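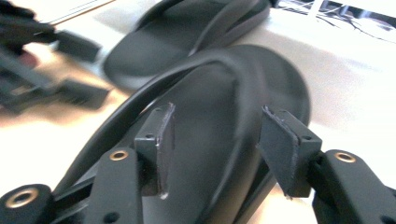
Can machines do household chores yet?
Forum: Home and Workshop Automation
Started February 2020, 13 replies, 1,208 views

tundra_kettle wrote:
Hello all. English is my third language, so please excuse mistakes. My question is simple. I have read many articles which promise a home robot that will tidy the floor, put shoes in the hall and fold the washing. Is any of this real for a normal family? I would pay for it. I am tired of shoes.

Prikatance wrote:
Not for a normal family, no. A vacuum robot, yes. Shoes are harder than they look. A slide sandal has a thick strap and a wide sole, and the machine must decide which one to take. If it takes the strap, the sandal hangs and turns. If it takes the sole from the sides, the jaws must open very wide.

boltandwasher wrote:
I disagree a bit. At our shop we have had an arm loading parts for 3 years and it rarely drops one. Picking things up is a solved job.

Prikatance wrote:
Your parts come in the same tray, in the same position. My children do not leave their sandals in a tray.

boltandwasher wrote:
Fair. But then buy a tray :)

Curkance wrote:
I think both of you are right. Black objects are also a problem for some depth cameras, especially if the surface is glossy. On a white table it is easier, because the outline is clear. On my dark grey carpet I cannot find black sandals myself.

tundra_kettle wrote:
Thank you. And pairs? Does the machine know that two shoes belong together?

Curkance wrote:
Recognizing them is the easy part. Placing them side by side, toes in the same direction, is more difficult. I tried it with a hobby arm: 16 attempts, 3 neat pairs. My favourite was when it put one on top of the other.

boltandwasher wrote:
Still better than my teenager.

Prikatance wrote:
So my advice is to keep your money and ask again in September.

tundra_kettle wrote:
I will buy a shoe rack for now. What colour is best for the camera, in case I change my mind?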